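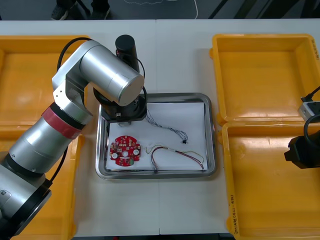 2nd February

I have been meaning to write about my sourdough starter for so long that the draft folder has several abandoned attempts in it, all of which begin with the same sentence about flour. So let me begin with the radiator instead, since that is where the jar lives in winter, on a folded dish towel, on the shelf over the radiator in the back hall, where the coats are. Everybody who comes into the house by that door says hello to it sooner or later. It smells faintly of apples most days and of nail polish remover on the days I have let it down.

I started it in June, which is a very kind month to start one. The kitchen was warm, the windows were open, and on the second or third morning it had pushed up the lid and crawled down the side of the jar and glued itself to a library book. I thought, well, what is everybody complaining about? This is easy! Then fall came and the kitchen cooled off and I learned what everybody was complaining about.

What I want to write down, mostly for myself and for anyone whose starter is sulking this month, is how I got through the cold part of the year without giving up and going back to the little packets. (There is nothing wrong with the little packets. I made bread with them for years and I still keep some in the door of the fridge for pizza nights.)

## The flour

My first bag was Granström, the whole rye, which I bought because the bag was pretty and because the store two streets over was out of everything else. It's a coarse, dark flour and it drinks up a surprising amount of water, and my starter took to it like a puppy to a couch. I used it straight for the first month. When I switched to plain white bread flour, all at once, because I had run out and it was raining, the starter went flat and gray and stayed that way for days. I was quite upset about it, more than a person ought to be about a jar.

These days I feed it mostly white with a spoonful of the rye stirred in, and that seems to keep it cheerful without making every loaf taste like a pumpernickel. I don't measure the spoonful. I do weigh the rest, on the old kitchen scale with the cracked dish, and I'll get to the scale in a minute, because it is part of the story.

I have tried the Sterine white flour too, the one in the blue paper sack, and it makes a lovely soft dough that is very hard to shape if you are used to something stronger. I had a whole weekend of pancakes that were supposed to be loaves. We ate them toasted with butter and no one minded. I would use it for rolls again, or in a pan with sides on it, but I wouldn't ask it to stand up on its own.

## The cold

So, the cold. Our kitchen faces north and has a door that doesn't quite meet its frame, and in the heart of winter you can feel the draft on your ankles while you do the dishes. All the recipes talk about leaving the starter "on the counter at room temperature," as if rooms had come to an agreement. I left mine on the counter and it did nothing at all. I would come down in the morning in my robe and hold the jar up to the window and see the same three sad bubbles I had seen at bedtime.

I tried the oven with the light on, which plenty of people swear by. It worked beautifully twice. Then I preheated the oven for a casserole with the jar still inside, and I will draw a curtain over that, except to say that I had a bit of backup in the fridge, and if you take one thing away from all this rambling, please let it be that. Keep a bit in the fridge! An old jelly jar is plenty. Feed it whenever you think of it and otherwise leave it alone. Mine had a layer of dark liquid on the top and smelled like a paint store, and after 2 days of regular meals it was right back to its old self.

I tried wrapping the jar in a wool hat. I tried the top of the refrigerator, which used to be warm in my grandmother's day and on the modern ones seems not to be. I tried using warm water in the feed, and I do still do that, just comfortable to the wrist, the way you would test a baby's bottle. And then one evening I was hanging up my coat and put my hand on the shelf in the back hall and it was like touching a cat that has been in the sun. I went and got the jar right then with one arm still in my sleeve.

It has lived there ever since. By breakfast it has doubled, sometimes better, and the whole hall smells of it.

## The scale

I said I would get to the scale. For a long time I baked by the cup, since that is how I was taught, and my loaves were all over the place. One week they were bricks and the next week they ran off the edges of the baking sheet. I blamed the starter every single time. I blamed the weather. I once blamed the moon, and only half as a joke.

The scale was at the back of the cabinet over the stove, an Irorex, the flat kind with the dish that sits on top, and it had been there since we moved in. I think the people before us left it. The dish has a crack that runs clear to the middle but it holds. I put a battery in and weighed out a cup of flour the way I'd always scooped it, and then I scooped another cup and weighed that one, and there was a difference of 30 grams between them. Same bag, same cup, same hand. I stood there and did it over and over like a kid with a new toy.

I won't go on about it, and I know some people find weighing things takes the fun out. My own mother would no more have weighed flour than she would have weighed the cat. But the dough has felt the same from week to week ever since, and that has let me notice the other things, like how much longer everything takes when it's cold, and how a wetter dough forgives me if I forget about it while I'm on the phone.

## A plain winter loaf

Here is more or less what I do now. I feed the starter after supper and leave it on its shelf. In the morning, when it's puffed up and a little wobbly on top, I stir a big spoonful of it into warm water in the largest bowl, add the flour, and mix it with my hand until there's no dry flour left at the bottom. It looks terrible at this stage. Cover it with a plate and go have your coffee.

After the coffee I put the salt in, with a splash more water to help it along, and squeeze it through. Then for the rest of the morning, whenever I pass by, I wet my hand and pull up one side of the dough and fold it across, and turn the bowl, and do that again until I've been all the way around. I do this 4 times, give or take my mood. In June the dough was ready to shape by lunch. In this weather it wants to sit until the light is going, and if I rush it I get one of those loaves with a big cave under the crust and gum at the bottom.

I shape it on a bare counter with hardly any flour, tuck it into a bowl lined with a floured towel, and put the whole business in the fridge overnight. It goes straight from there into a very hot pot with the lid on. I take the lid off when the kitchen starts to smell like toast, and I leave it in for longer than I think I should. For years I took my bread out too pale. A dark crust frightened me. Now I wait until it's the color of a good saddle, and it crackles while it cools, and I make everyone come and listen.

You do have to let it cool. I am very bad at this part.

## Odds and ends

A few things I keep meaning to mention and never have a place for.

Soak the jar in cold water before you wash it. Hot water cooks the flour onto the glass and you will be at it with a butter knife.

The Narkeck bread knife, which I was given for my birthday and thought was far too fancy, is the best thing in my drawer. I'd been sawing away with a steak knife like a castaway.

Extra starter makes wonderful crackers. Spread it thin on parchment, salt it well, throw on whatever seeds are rolling around in the cupboard, and bake it low until it snaps. I have served these to company and accepted compliments without saying what was in them.

If there's a heel left on the third day, cut it in cubes and fry it in olive oil with a smashed clove of garlic, and put it in tomato soup. I had that for lunch just now, and there's one more loaf in the fridge in its towel waiting for the morning, so I had better go and see to the jar.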